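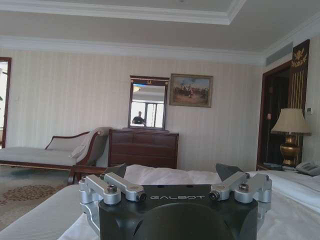
Can I put a clay sculpture straight onto the plinth?
Set the felt pad down first. Fired clay chips easily at the foot, and the pad also stops small pieces from creeping when people walk past.

4. Setting up the Valler plinth

You'll need the plinth shell, the ballast tray, the top plate, two felt pads and the 5 mm hex key. Pick your spot before you start, as the plinth is much easier to move empty!

1. Stand the shell on its four feet with the access door facing the wall.

2. Turn each foot until the bubble in the level sits between the lines. Old gallery floors can take a few tries, so be patient with this one.

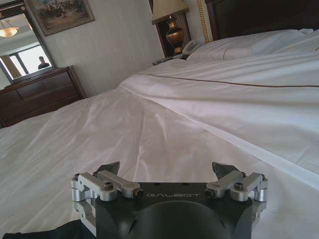 3. Slide in the ballast tray and load it with 20 kg of dry sand in sealed bags. Spread the bags flat.

CAUTION: Never load the tray through the top. The shell can tip.

4. Lower the top plate onto the shell and tighten the corner screws a little at a time, working diagonally. When all four are snug, give each one a last quarter turn.

5. Lift the sculpture on with a second person. The top plate is rated for 90 kg, so you have lots of room for big, heavy, wonderful work. 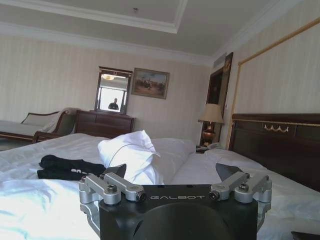
Keep your hands under the base and away from handles, rims or anything that sticks out. Once the piece is down, turn it to its best side by rotating the plate, which moves freely until you press the lock under the front edge.

NOTE: For patios and other outdoor spots, swap the felt for the rubber pads in the Sadach outdoor kit and check the screws again in April, after the last frost.

6. Clip the label holder to the front edge and slide in your card. Now step back and enjoy it!

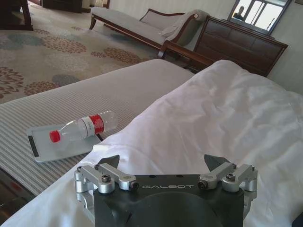 Fig. 4: GALBOT gripper, fingers apart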